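Cuaderno de taller – comparación de dedos para pinza, tarea de recogedor y escobilla
22 de febrero de 2024
Anota: Sumeya Workneh. Revisa: Thoa Lại

Continúa la serie con los dedos Jindby en los dos brazos. Controlador Rendesine, versión sin cambios respecto a la última entrada. Cambia solo el par de apriete del brazo izquierdo, que es el que lleva el recogedor.

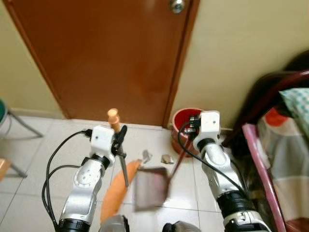
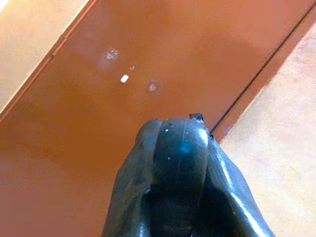
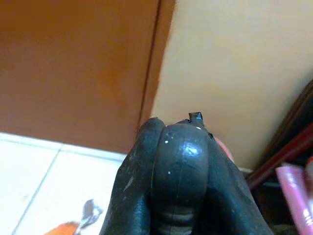
Fig. 1 a 3. Montaje con la puerta al fondo. La primera es la vista de cabeza; las otras dos, de cámara de muñeca.

Apriete izquierdo al 90 % del límite. Con el valor anterior el mango giraba dentro de los dedos en cuanto la boca del recogedor tocaba una junta. Ahora gira menos. Queda por ver si es el apriete o que Thoa limpió las superficies de contacto con alcohol entre series; hay que repetir sin limpiar.

El brazo derecho trabaja con el palo de la escobilla, más delgado, y ahí los Jindby van justos. Los Flarkex cierran mejor sobre diámetros pequeños pero marcan la madera. Para el palo de la escobilla yo seguiría con Jindby mientras no haya deslizamiento axial.

Cámaras. La de cabeza da la relación entre recogedor, escobilla y residuos. Con los barridos rápidos el extremo de la escobilla sale movido. Pendiente bajar exposición y compensar con ganancia.

Las de muñeca tienen el problema de siempre: la pinza se come la parte baja central de la imagen. En la fig. 3 se aprovecha el suelo de la izquierda, con un residuo junto al dedo izquierdo y el objeto naranja en la esquina inferior. En la fig. 2 no hay suelo utilizable – casi todo es superficie marrón rojiza con reflejos, y el rectángulo blanco pequeño es justo el tipo de brillo que el detector confunde con un residuo claro. Thoa propone enmascarar la pinza y además descartar los fotogramas sin baldosa visible. De acuerdo con lo primero. Lo segundo lo dejaría como peso, no como descarte, porque perdemos continuidad en la trayectoria.

Registro: 698 fotogramas válidos por cámara tras sincronizar. Búfer del Rendesine en 2.000 muestras, sin desbordamiento. El retardo entre órdenes izquierda y derecha sigue sin medirse bien; el script de Jang toma la marca de tiempo al recibir y la necesitamos al emitir.

Mecánica. El cable del brazo izquierdo hace un bucle por fuera del antebrazo. No ha enganchado, pero con giro de muñeca amplio quedaría tenso. Limitada la articulación por software; nada de 360 grados hasta tener otra guía. El del derecho baja en curva desde la pinza y de momento se deja así.

Pendiente:
– repetir con apriete al 90 % y dedos sin limpiar
– misma serie con Flarkex en el izquierdo, Jindby en el derecho
– máscara fija de pinza para la cámara de muñeca (Thoa)
– corregir marca de tiempo en el script de Jang
– pedir otro juego de almohadillas antes de marzo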